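Home > Forums > Apartment Living > Power & Outlets

Do you unplug everything before a trip, or am I nuts?
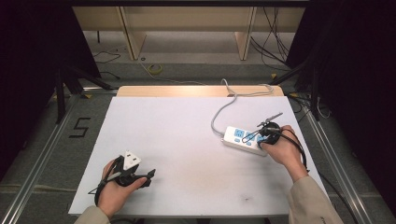 white strip, light blue sockets, three-pin plug

datberg_6
So we're headed to Pomano for two weeks in April and my sister thinks I'm a crank for wanting to pull every plug in the place except the fridge. I grew up with a dad who did it for weekend trips, flashlight in hand, and it stuck. Does anyone else do this? The lease says zip about it.

mossyporch
Yes, always. TV, lamps, toaster, the works. Takes me maybe ten minutes and then I don't lie awake in a hotel wondering about the toaster.

Koutsoukos Fan
Waste of time IMO. I flip the switch on the strip and go. Been doing that since I moved into my first place in 2000 and I've never had a problem. You're going to come home to a blinking clock and a router that takes half the evening to sort itself out.

datberg_6
My router is old and moody, so you may have a point there – I'll leave that one plugged in.

nakmont_nell
I'm with mossyporch. We had a lightning storm out here in Nakmont while we were at the lake and it fried the TV and the cable box, strip switched off or not. Ours was a cheapo without surge protection, and I doubt a flipped switch does much against a close strike anyway. Pull the plug from the wall!

Koutsoukos Fan
Okay, storms are a different story, I'll give you that. But for the electric bill? I tried it one month and saved maybe a buck or two. Not crawling behind my couch for that.

mossyporch
Who said anything about the bill? I just like knowing it's off.

tallglass30
Whatever you do, don't yank by the cord. I wrecked a good lamp that way. Grab the plug itself and wiggle it a little if it's tight. And if the strip is the old yellowed one that came with the apartment, buy a new one already.

datberg_6
Ours isn't yellow yet lol. Okay, everything but the fridge and router then. Does the washer count??

mossyporch
Washer counts. Shut the water off to it too.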